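When Workers Take a Company to Court Together

You have probably seen a headline that says something like "Workers Sue Company." It sounds like somebody did something terrible and now they are in trouble. Maybe. A headline can't tell you that, and you should be suspicious of anyone who says it can.

What does "sue" mean?

To sue someone is to ask a court to settle a problem. The person who asks is called the plaintiff. The person or company being sued is called the defendant. The plaintiff hands in a paper called a complaint, which says what went wrong and what should be done about it.

A complaint is one side of the story. It was written to sound convincing, and the company's answer will be written to sound convincing too. Read both.

A pretend case about overtime

Let's say a company called Zisanetti puts computers together in a big workshop. Workers there are paid by the hour. In the United States, many hourly workers must get extra pay, called overtime, when they work more than 40 hours in a week.

One worker adds up her hours and finds that two of them are missing from her pay for January. She asks her boss. "Computer mistake," says the boss.

Could it be a mistake? Sure. But then she talks to the people at the next bench, and they are missing hours too. By the end of the month, 118 workers say the same thing. That is a lot of people for one mistake to hit. It still isn't proof. Proof would be time records, pay slips and work schedules that don't match.

Why sue as a group?

Lawyers cost money. If each worker lost only $513, hiring a lawyer alone could cost more than the missing pay. So a few workers may ask the judge to let them stand in for everybody with the same problem. This is called a class action. (It has nothing to do with school.)

The judge doesn't have to say yes. The workers must show that their problems are really alike. If one person lost overtime and another is upset about the parking lot, those don't belong in the same case.

Does everybody get rich?

No. You may hear about a huge amount of money, but ask how many people are sharing it, and ask what the lawyers get. Many cases end in a settlement, when both sides agree to stop fighting. The company often pays and also says it did nothing wrong. That may seem odd — grown-ups argue about it too.

Words to be careful with

"Alleged" means someone says it happened. The court has not decided yet.

"Denied" means the company says it didn't happen. The court hasn't decided that either.

"Settled" means the two sides made a deal. It doesn't tell you who was right.

Try it yourself

Find a news story about a company being sued. Underline every sentence that tells you who is making the claim. Then circle any sentence that just states something as if everyone agreed. How does the writer know?

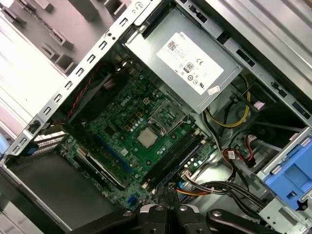 More questions kids ask

Can a worker be fired for complaining about pay? The law often says no, and firing someone for it can lead to a second lawsuit. It does still happen, so many workers keep copies of their own pay slips at home.

How long does a case take? Often years. Be doubtful of any story that calls it finished after the first day in court.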